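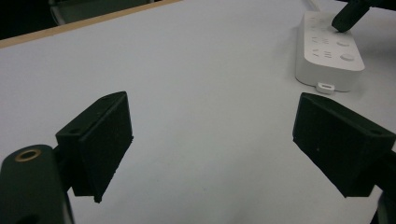 *White power strip on the worktable, up in the far corner.*

I used to keep my power strip on the floor, which meant crawling under the table every time I wanted to plug in the glue gun. Now it lives up top, and I'm never going back!

A few things I've picked up along the way:

- **Set it at an angle.** Chunky plugs stick out sideways, and a little slant gives the cords somewhere to go (mine used to drape right across whatever I was cutting).
- **Look at the label before you plug in.** My little craft iron is 700 watts and it's fine, but I give the big heat gun its own wall outlet. Space heaters go straight in the wall too, always.
- **Wipe a pale tabletop often.** Every speck shows on mine. I unplug everything first, then go over it with a barely damp cloth and let it dry 15 minutes before anything gets switched back on.
- **Dust the sockets.** Dry paintbrush, strip unplugged, every Thursday when I take the trash out. Takes 2 minutes.

If yours slides around, try a couple of those removable sticky strips underneath. I got a pack of 9 and still have most of them in the drawer. Don't run the cord under a rug, and don't plug one power strip into another, even just for an afternoon.

Next up I'm tackling the drawer itself, wish me luck!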